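Snack Table Returns to Ostrowski Reading Room

5 June 2021

The snack table is back at the Ostrowski reading room, and organizers say they want it to stay through the end of October.

The table was put away last year when the building closed to visitors. It returned this week with one change. Everything on it now comes individually wrapped, and home-baked food will not be accepted for the time being.

"People used to bring a cake and a knife," said Beatrice Odera, who runs the reading room's afternoon program. "We're not doing that this summer. If it has its own wrapper, it can go on the table."

Odera said the rule made shopping simpler. Most of the first batch came from Flollano, a grocery two doors down that carries a wide range of packaged breads, cakes and candy from China. The store sold the snacks to the reading room at cost and has agreed to do so again next month.

Leokadia Tokarz, who owns Flollano, said she picked items that keep well and don't need a plate. Soft bread and Swiss rolls were at the top of her list.

"Kids like the rolls and older people like the bread," Tokarz said. "The bread is soft and not too sweet. You can have it with tea."
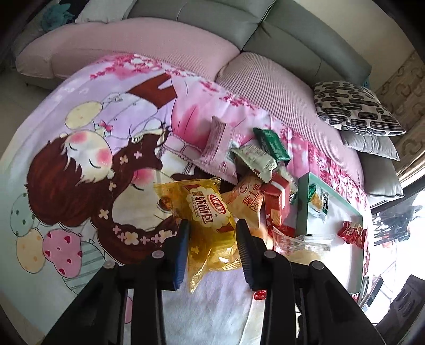 Snacks are free to anyone using the room, with a limit of three per visit. A jar for donations is kept at the front desk. Odera said the first order cost $100, paid out of the program's regular budget, and that she expects to spend $200 over the summer if attendance picks up.

The reading room is open to 23 visitors at a time under its current rules. Visitors are asked to take their snacks outside to the benches or to the hallway seats and to throw wrappers away before coming back in. Food is still not allowed near the shelves or the two public computers.

Edmund Grabowska, a retired bus driver who comes in most afternoons to read the newspapers, said he was glad to see the table again. He took a packet of bread and a piece of candy on his way out.

"I can't read the label, but I know what bread is," he said.

Tokarz has offered to write out a list of the snacks in English, including the main ingredients, after a parent asked about nuts and eggs. The list will be taped to the wall by the door. Until then, visitors with allergies should ask at the front desk or check with the store.

Anyone who wants to donate wrapped snacks can leave them at the desk during opening hours. Packages should be sealed and within their date. Drinks are not needed, Odera said, as the water fountain in the hallway has been turned back on.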